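Lenent Table Practice Pack, User Guide
Section 7: Loading a Table and Running Your First Clearing Job

Before you start, you need a working Lenent license, a controller profile that passed the check in Section 6, and a certain tolerance for watching things fall over. The pack ships with 80 table layouts. Start with one of the Correia tables. The Prullside tables are harder and will only hurt your feelings.

7.1 Loading a table

1. Open the Layouts panel and choose Correia. Wait for the status bar to say Ready. It says Almost Ready first, sometimes for quite a while. Almost Ready means no.

2. Choose an arm profile. If you imported your own, check that the gripper opening is in millimeters. An arm profile in inches will load without complaint and then behave like a piece of farm equipment.

3. Set Clutter to Mixed. Mixed puts groceries, tableware and desk items on the same table, in whatever positions the layout seed gives you. Objects may be standing, tipped over or touching.

4. Set Grip Force to 7. The slider goes much higher. Leave it alone until you have read Section 9.

5. Switch the view to Wrist and press Step. Use Step for the whole first job. Run can wait.

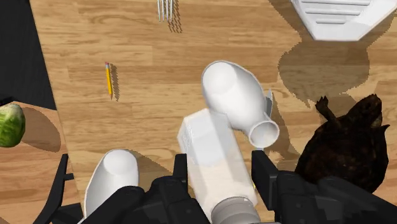
6. After each pick, look at the Contact readout before you lift. Both fingers should show green. If only one does, press Release, back the arm off and try again. Lifting on one green finger is allowed by the software and regretted by everyone else.

7. Lift straight up until the Clear light comes on, then move sideways. Tall items need more room than you think, especially if something is lying right next to them.

Caution: Do not change the seed while the gripper is holding an object. The table will rebuild itself and the object will not be told.

Note: Food items are rigid bodies in this release. A chicken has the same give as a brick. Soft food is planned, and has been planned since February.

7.2 Checking the arm from the room view

1. Press Release and send the arm to Hover. The fingers should open fully and point down.

2. Switch the view to Room. Turn the view until you can see the base, the wrist and the tabletop together.

3. Look for anything the arm could hit on the way back across. Short items near the far edge are the usual victims, and they are easy to miss from the wrist.

4. If the path is good, press Save Pose. If it isn't, raise Hover Height one notch and repeat from step 1.

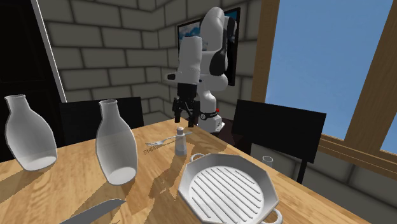

Princess Gatchalian writes in from the Laltton user board: "Step 4 should say that Save Pose overwrites the old pose without asking. I lost a good one that way, and then I lost it again the next morning. Please also mention that Hover Height resets when you switch layouts."

Both points are correct. Export your poses from the File menu before you save new ones, and write Hover Height down somewhere.

7.3 Running the full job

1. Return to Wrist view, press Run and keep one hand near Stop.

2. Let the job finish or reach its limit of 200 moves, whichever comes first.

3. Open the report. Dropped items are listed by name, in the order you dropped them.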